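Home | Forums | New Posts | Members | Log in
Filed under: Home & Garden > Paint and Colour

gadley_reno
Second coat of grey on the laundry wall has dried patchy. 26 hours between coats, same tin. Do I sand it or just go again?

vangelis_c
Sand lightly with 80 grit, wipe down, third coat.
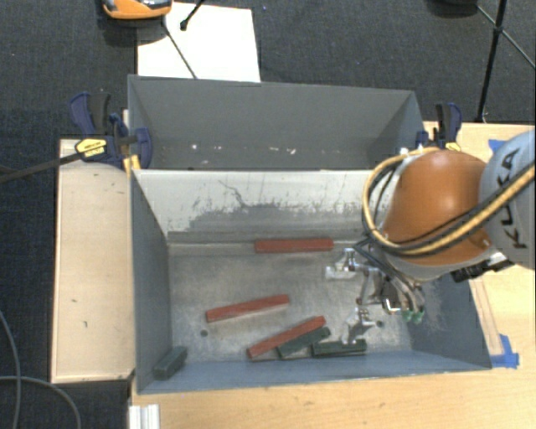 Whatever you do, keep a wet edge and don't go back over it.

dsyeo
Disagree on the 80 — far too coarse for a painted wall, you'll see the scratches. Was the plaster primed?

gadley_reno
Only the new half. The patches are all on the old side.

dsyeo
Then spot prime those and leave the sander in the shed.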